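At Grenasari's returns hall in Ledordale, the sorting benches used to be staffed from end to end. Since July, one section has been handled by pairs of robot arms, and the people who worked there have moved to other jobs in the same building.

Ieva Dambrauskienė runs the day shift. She has 83 people on it, the same number as before the arms came in. "We told everyone at the start that no one would be let go over this, and that was put in writing," she says. "People still worried. I would have too."

The hall takes in household goods that customers send back: cups, blocks, cloths, small toys. Hard items went well from the first week. Fabric took longer. "A cup has one shape," Dambrauskienė says. "A cloth has a different shape every time you put it down. The settings we had for cups were no use for it."

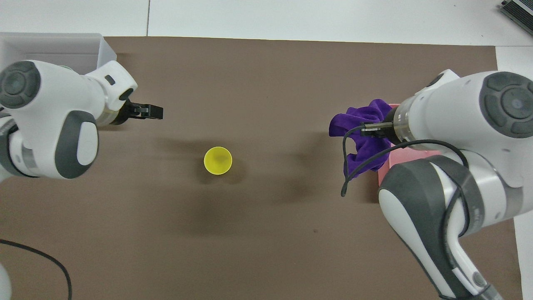 Who decides what the arms are given to sort?

The shift lead does, at the start of each shift, from a list that the operators can add to or strike from.

Hilde Segers spent nine years on the benches and is now one of those operators. She took a training course of 145 hours, paid at her normal rate, with an instructor from Van den Broek, the firm that installed the system. What she notices most is her shoulders. "I don't go home sore anymore. But I'm tired in a different way. You watch, you wait, and then three things need you at once."

She also misses the talk. On the benches there was always someone at her elbow. Now the nearest colleague is on the far side of the aisle, and the operators have asked for a shared break time, which they got in the fall.

Pay was the harder subject. Operators receive an extra 137 a month before tax. Segers thinks it should be more. Dambrauskienė says it will be looked at again when the second section is converted, and that she has passed the request on.

The company's other site, at Stunberg, is due to follow. Segers has been asked to help train the staff there and has said she will go for two weeks. "They'll want to hear it from someone who did the old job," she says. "I'll tell them about the shoulders and I'll tell them about the waiting."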